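The Slow Return of the Tiled Wall

In the town of Kilport, where I have lived now for long enough to complain about the weather like a local, there is a bakery with a tiled wall which people touch. I have watched them do it. They wait in the line, they look at their phones, and one hand goes out and rests on the wall. The tiles are old and not very straight. When the bakery changed owners, the new ones wanted to cover everything with white board, and so many customers protested that the plan was dropped before August.

I started to write this article because of that wall. I wanted to understand why a material which was for many years considered cold, good for hospitals and swimming pools, is again wanted in places where people sit, eat and sleep.

The first answer I received, at the Vesar tile works, was a practical one. Vesar stands on the river 30 minutes from Kilport, and it makes wall tile in the same long building where it made roof tile before. The manager of the pressing hall told me that the orders changed five years ago. Until then almost everything went to bathrooms. Now the customers ask for tile for hallways, for stairs, for the wall behind a bed. They also ask for colors which the factory had stopped making, the browns and the grays with a little red in them, and the old recipe books had to be brought down from the office and read again with great care, as half of the notes were in pencil.

A kiln does not give the same color two times. This used to be a problem. The works had a sorting table where 2 workers separated the tiles into shades, and a box with mixed shades was sold at a lower price. Today the mixed box costs more. The manager found this very funny, and also, I think, a little offensive to the people who spent their working life at the sorting table.

The second answer is about time. A painted wall must be painted again, and wallpaper in a narrow hallway is damaged by every bag and every bicycle. Tile is expensive on the first day and then it asks for almost nothing. At Carrillo, a small firm which lays tile in old apartment houses, they calculate for their clients what a hallway costs over thirty years, and they say that this one sheet of paper sells more work than all their photographs. The clients who rent their homes are harder to convince, of course. A person who will leave in two years does not think in this manner.

I spent a morning with Carrillo on a job in the old part of the town. What surprised me was how late the laying began. Until 11 in the morning the crew only measured. They put dry tiles on the floor, they took them away, they moved the starting line by the width of a thumb and started again. In an old house no corner is square, and the layer must decide where the error will go. It cannot be removed, only hidden – behind a door, in the row nearest the floor, or in the corner where the light is poor.

Then there is the question of the pattern. The running bond, in which each row is moved by half a tile, is the one that most clients choose without thinking. It is kind to uneven walls, as the eye does not follow a vertical line from the floor to the ceiling. The straight grid is more severe and shows every mistake. The layers have strong opinions here, and I was advised not to ask two of them in the same room.

The grout is discussed even more. Pale grout draws every tile separately, like a pencil line. Dark grout is quieter in some colors and louder in others, and it forgives dirty hands.
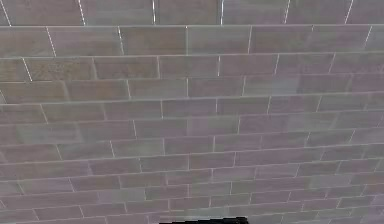

Pale joints between mauve-gray tiles; in the other picture, dark joints between beige ones.

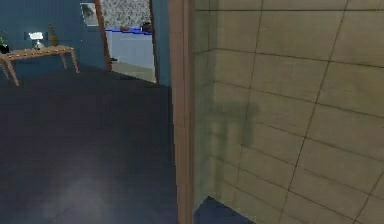 Too much praise for tile makes a certain reader in Tanach impatient, and after my short note on the bakery wall a letter came from there. Try living with it in winter, the letter said, in a hallway without carpet, with two children and a dog, and then tell me how beautiful the echo is. The writer had tiled three walls and was now hanging curtains on one of them.

I find the complaint just. Hard surfaces return the sound, and a long room with tile on both sides can be tiring. At Carrillo they now propose to tile only to the height of the shoulder and leave plaster above it. The old builders did the same, probably to save money, and their staircases are pleasant to speak in.

There is also the matter of what happens with the old tile. In Tanach a salvage yard keeps 3,000 pieces from a closed railway station, cleaned by hand and stored on edge in fruit crates. The price is higher than for new tile, and the yard will not sell fewer than one crate. Architects come, look for a long time, and usually go home to ask for a bigger budget. Private buyers are quicker. They come with a car which is too small, and they return the next morning for the rest.

I bought a crate myself. It stands in my kitchen, next to the wall I have still not measured.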